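Kauppinen Lane Home Notes
Print this page | E-mail this to a friend

In Defense of the Little Box

by Janaína Sampaio

I have a drawer full of organizers I bought to organize other organizers, so take this with some salt. But I've been thinking all January about bathroom shelves, and I've landed on an opinion I'm ready to argue over: your bottles belong in an open box, standing up, with no lid, and the box should be a little bit silly.

My friend Vilja Manninen disagrees with me (loudly, over soup). She likes everything behind a door. Fine, but then you open the door and there are 88 things in there, and the one you want falls in the sink! I lived like that for two apartments. Every morning I'd knock over the same lotion reaching for the same shampoo.

With a caddy you pick up the whole business, wipe underneath, and put it back. It takes me nearly 2 minutes, and I'm slow. And when you run out of room, you're out of room, so something has to get used up before the next bottle comes home. I love that. A shelf never says no to me.

As for silly, I mean fruit. I mean a word painted on the front for no good reason. The gray plastic bins may be very sensible, but I have never once felt like tidying up because of a gray plastic bin.

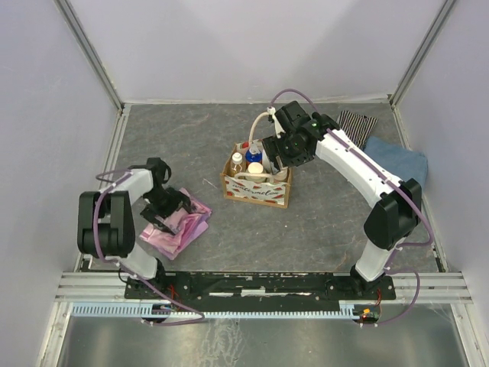
The trouble with towels

Watermelon slices on a wooden box, bottles and a jar inside, a blue towel folded close by, and a pink cloth still in a heap. I could live with that. I'd fold the pink one eventually, probably after coffee.

Cloth is where my system gets wobbly. Bottles stand where you put them, but towels slump and slide, and small cloths just seem to breed. Lenni Kettunen wrote in after my last column to say he rolls his, and I did try it, and they unrolled. Maybe I have the wrong towels. So now I fold the big ones and let the little ones be a pile, and I've stopped feeling bad about the pile.

What I won't do anymore is put cloths in the caddy. They take up the room, they hide the short jars, and then you're digging again. Keep the two kinds of thing next to each other and let each be what it is. Vilja says this is laziness with a fruit theme, and she's welcome to come over and fold.

Contact the editor | Copyright Home Notes | Back to top

Recent items
Bonifacio Cantero: My Sink Is Too Small and I Like It
Tùng Lương: Hooks Before Shelves
Letters: Rolling, Folding, Giving Up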